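About the Zanddale Robotics Club

The Zanddale Robotics Club is a student club for grades 9 through 12. We have 30 members this year, and most of them had never held a soldering iron before they signed up. No experience is required and there are no tryouts.

We meet after school from 3:15 to 5:30 in Room 41, across from the wood shop. Members work in two groups. The Guerra group builds and drives for the fall competition. The Millano group works on two-arm handling, a longer project that runs until June. You can switch groups at the winter break, and a lot of people do.

The handling project is named Adus. Its goal is to have two arms sort and pack everyday items, such as toothbrushes and small containers, into a travel bag. A student guides the arms through the task many times, and the recordings are used to train the software. So far the team has logged 1610 runs. Many of those were failures — we keep them and label them, and new members usually start by helping with the labels. 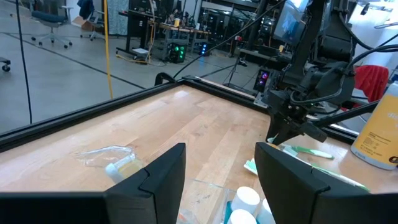 Ulises Navarrete says the bag is still the hardest part, as thin plastic never folds the same way twice, and that he would like to see next year's team try it with a stiffer one before adding any new items.

Dues are $30 for the year and cover a shirt and shared parts. If that is a problem, talk to us and it will be waived. Competition travel is paid for separately through the spring car wash and the parts sale.

New members may join at any time before the winter break. Bring a signed safety form, closed-toe shoes and something to tie back long hair. Forms are in the front office and in the tray outside Room 41.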